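Host Manual for the Suvero Dialogues
Section 5. Preparing and holding the round table

Last revised 3 Jun 2025 by Noelia Carretero. Please discard the older copies.

The present section is for the person who is responsible for one evening of the Suvero Dialogues, in the Cantero house or in any other place that has received our permission. It supposes that you have already chosen the book (Section 3) and that the two guest speakers have accepted in writing (Section 4). If one of them has accepted only by telephone, go back to Section 4 and ask for the letter first.

A round table is a conversation between people who have read the same text and who do not come from the same tradition. It is different from a lecture with questions at the end. Hosts who have organized many lectures sometimes find this difficult, and I was one of them.

5.1 The reading packet

1. Take the extract from the book. It should be one complete chapter, or one complete exchange if the book is itself a dialogue. Do not join pieces from different chapters.
2. Check the permission of the publisher. The letter must mention the title, the pages and the number of copies. A permission for 600 copies was given for the Fovmont series and it cannot be used for any other book.
3. Add one page about the two authors. Write the names in the form which they use themselves, with the family name first if this is their custom.
4. Add the three opening questions (see 5.3).
5. Send the packet to all participants together, on the same day.

Note: If the book exists in more than one translation, say on the first page which one you are using. In our evening on hospitality, half of the table had read "guest" and the other half had read "stranger" in the same sentence, and we lost a good part of the first hour before Gonzalo Lorente put the two books side by side.

Caution: Do not send the speakers' private notes with the packet, even if they are very interesting. The notes belong to the speakers and they may change their opinion before the evening.
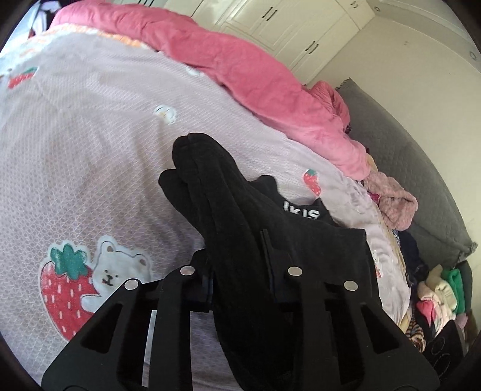
Fig. 1. Black garments on a quilted bedspread, one with white lettering.

5.2 The room and the seats

1. Place the tables so that every person can see every other face. A square is acceptable. A long rectangle is not, even when the room is narrow.
2. Seat the two guest speakers with at least two people between them. They should not be at the "head" of anything.
3. Seat the moderator where he or she can see the door and the clock.
4. Put the interpreter, if you have one, next to the person who will need the most help, and not behind this person.
5. Put name cards with writing on both sides. Titles such as Professor or Reverend are left out of the cards. They may be used in the introduction, one time.
6. Keep the second row for listeners. Listeners may pass a written question to the moderator after the break.
7. Test the microphones with a person who speaks softly. Visitación Vallejo has the best voice for this, and she is generous with her time, but please ask her before the afternoon.

In the Cantero house the large room is number 499 and the small one is 651. The numbers come from an old inventory and have no relation to the floors, so please write "ground floor, left" or "upstairs, by the library" in your invitation also. The key of 651 turns in the opposite direction.

Note: For a group in which some participants pray at a fixed hour, look at the hour before you fix the beginning of the evening. Prepare a quiet room and write on the door what it is for. It is enough to mention it once in the invitation.

5.3 The opening questions

Three questions are sent with the packet. They are prepared by the host together with the moderator, and the speakers see them first.

1. Write the first question about the text. It should be possible to answer it with a page number.
2. Write the second question about the experience of the reader. Begin it with "When" or "Where" if you can. "When did you first hear somebody from another religion speak about death?" has worked well for us. "What is your attitude to other religions?" gave only polite sentences.
3. Write the third question about something that remains open between the two authors.
4. Read all three aloud to somebody who has not read the book. Rocío Goicoechea does this with her brother, who drives a bus and has little patience with long words.
5. Remove every word that this person asks you to explain.

Caution: Do not ask a participant to speak for a country or for a faith. The question "What do Buddhists think about this?" must not appear on paper, and the moderator should gently change it when it comes from the table. He or she can say: "Perhaps you would like to tell us how you yourself see it."

5.4 The order of the evening

1. Open the doors. Tea is served from the beginning, not only in the break.
2. Welcome by the host, two minutes. No history of the Center.
3. The moderator introduces the two speakers in one sentence each and reads the first question.
4. Each speaker answers without interruption.
5. First round. Every person at the table speaks one time, in the order of the seats. It is permitted to pass.
6. Break.
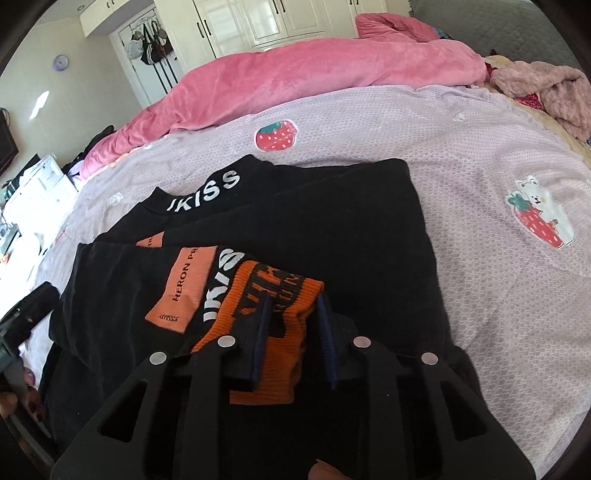
7. Second round, in free order. The moderator keeps a list of the persons who wish to speak and reads it aloud from time to time — otherwise those who are waiting stop listening and only look at the moderator.
8. Written questions from the second row. Choose no more than four.
9. Last word to the youngest participant who wants it, and then to the speakers.
10. Close at the hour that was announced.

Note: A silence after step 4 is normal. Teodoro Pastor, who moderated our first evenings, used to put both hands flat on the table and wait. New moderators usually fill the silence with a second question, and then the first one is never answered. Please let it be.

If the conversation becomes too hot, the moderator may ask for the Halis pause. The name comes from the village where our first summer meeting was held. Everybody closes the mouth for one minute, and after this minute the last speaker is invited to repeat the main point in a shorter form. The pause can be asked for by any person at the table, but only the moderator ends it.

Caution: Do not use the pause against one particular person. If the same participant is the reason for it two times, talk with him or her privately in the break.

5.5 Notes and recording

1. Ask for the consent of all participants before any recording. One refusal is sufficient, and then the recorder stays in its box. Do not ask who has refused.
2. Choose two note-takers who do not sit together.
3. Write down ideas, with the name of the speaker only when the speaker is one of the two guests.
4. Compare the two sets of notes within the same week. Where they are different, keep both versions.
5. Send the summary to the guests and wait for their corrections before it goes to the newsletter.

A guest may correct the wording of what he or she said. If the guest wishes to add a new argument, print it separately below the summary with the word "Afterward".

The consent forms are in the gray folder in the library, under the dictionaries. When fewer than ten remain, tell Noelia.

For the payment of travel expenses, continue with Section 6.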